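Home | Projects | Reports | Contact

Estance packing room, progress report
31st January
By Rocío Hinojosa

Hi all, so the packing room is finally starting to look like a place where people can work! The Tullura money went mostly on supplies this time (tape, labels, box liners) and on sorting what we already had. We put 687 through on consumables, and the receipts are in the shared folder under Rovix, which is the old folder name, sorry, I keep meaning to change it.

The big job in January was the tape. We had rolls in drawers, rolls on the windowsill, half-used ones with the end lost (I spent a whole lunch picking at one with a fingernail).

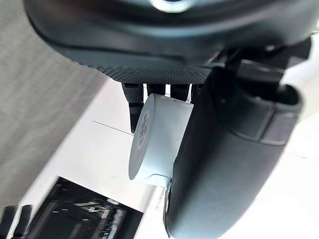

Do the rolls need to keep their stickers on?
For now, please leave them on. The stock sheet goes by the sticker, and once it's peeled off we end up guessing at the width and the order code.

We've packed 200 boxes for Jaidee so far, and 86 of those went out in the second batch, which was a much calmer week than the first. I'd still like a second bench, but I know that's a conversation for the next round.

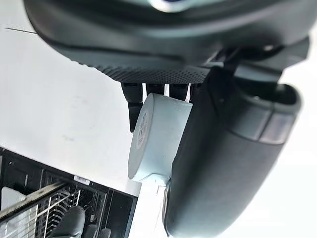 Pale blue-gray tape, sticker still on the flat side.

Next up is the label shelf. The small ones and the return ones are all mixed together and it drives me up the wall! I'm setting aside 2 afternoons for it, plus whatever's left of the morning after deliveries.
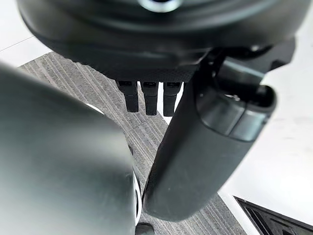 Close work, packing room.

I'll send the updated stock sheet once the shelf is finished.

Comments

marge_p: Can we get the wider tape again? The narrow one splits on me.

T. in stores: Receipts found, thanks. Please rename that folder!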